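Ticket 62 – Label printer drops off network after sleep
Site: Benunwood, packing office
Status: open

Printer prints normally, then goes offline after 28 minutes idle. Power cycle restores it. Started in February with the Telta router swap.
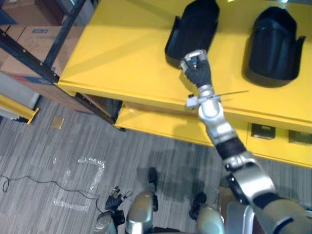

Peneck support replied that the DHCP lease was the likely cause and asked for a fixed address.

Fixed address set, ending in .10. No change. Router log shows the port dropping to 10 Mbit just before each dropout.
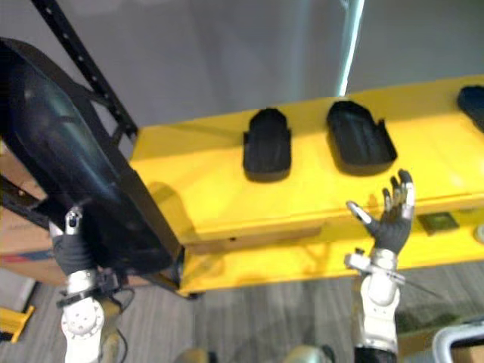 Disabled energy-efficient Ethernet on port 6 – printer stayed up overnight. Re-enabled it as a check and the fault came back.

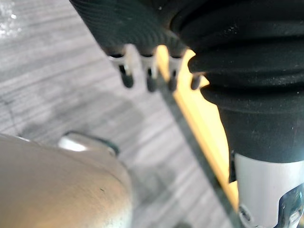 Setting left off. Same change still to be made at the Gál office, same router model there.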